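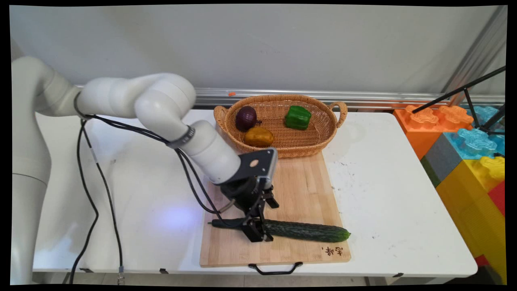

On the Plurano list, 14:20, someone wrote:
> Do you guide the arm by hand for the vegetable task, or do you use the
> remote? With us the hand-guided demos are smoother, but the grip on round
> things is worse.

Hello all,

we use the remote only. I tried guiding by hand in March, and my own arm was always between the camera and the board, so I had to throw away nearly 20 demos.

For the cucumber I ask each operator to close the fingers slowly and then wait 3 seconds before the next move – otherwise the policy learns to hurry. The onion and the pepper are still difficult for us. We have now 538 demos from seven operators, all in the Zutitport format.

One question from my side: does somebody know how to remove the pauses at the start without also losing the waiting at the grip? The Nultano script cuts both.

Thank you and best regards,
Ông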